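Gidska Cabinet Demonstrations: Data Card

Last updated: September 29, 2018
3 min read

## Summary

Gidska is a set of human demonstrations of cabinet and drawer tasks, recorded with hand-held grippers. The operator performs each task directly, one gripper per hand, and no robot arm is present during collection. Finger poses are recovered afterward from video and the square markers on the finger bases.

The set holds 2490 episodes. Of these, 2000 are two-handed and the rest use the right gripper only. Collection started in June at the Ollico workspace.

## Task

Episodes begin with both grippers held clear of the furniture. The operator opens or closes one or both doors, or moves an item between the tabletop and a shelf. An episode ends when both grippers are clear again. Door order is not fixed, and operators were told to work at their own pace.

Stickers on the doors were left in place for all sessions. They give the tracker extra texture on surfaces that are otherwise plain white. Users who train on cropped views should check that the crop does not remove them. 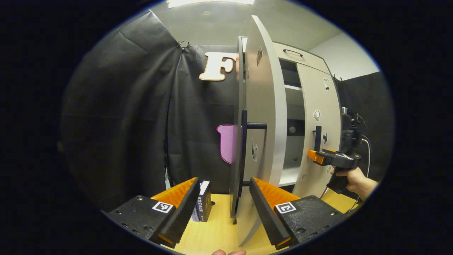 Left gripper view, both cabinet doors open, right gripper close to the right door handle.

## Contents of an episode

- `left.mp4`, `right.mp4`: video from each gripper
- `pose.csv`: position and rotation for each gripper, in the table frame
- `width.csv`: finger opening, in millimeters
- `meta.txt`: task code, operator code, session number

Right-only episodes have no `left.mp4`. The loader in `tools/` returns an empty array in that case and does not raise an error.

## Splits

The training split has 1414 episodes. The remainder is divided between validation and test by session, so no session appears in more than one split.

## Known issues

- Tracking dropped out in 66 episodes. They are kept and flagged `pose_gap` in `meta.txt`.
- Finger width is unreliable when a marker is covered.
- Clocks on the two grippers can drift in long episodes. Run `sync.py` before pairing streams.
- Operators' hands are visible in many clips. Faces were checked for and removed.

## Related sets

Frandsen uses the same file layout for tabletop sorting. Sterneneo is an older format and needs conversion.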